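Beta readers wanted: Mollow fan fiction archive

Mollow hosts crossover stories based on role-playing games. We need 9 beta readers for the Grundside collection, which holds 266 works, 117 of them incomplete. Readers check continuity, character names and content tags. Positions are unpaid.

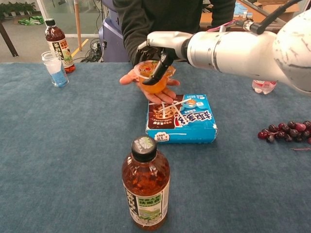

Applicants must be 18 or older and have finished at least one game in the source series. Expect some 50 pages per month. Edits are entered in the Wateck form, one entry per chapter.

Send a writing sample and your archive username through the contact page. Applications close 2019-04-16.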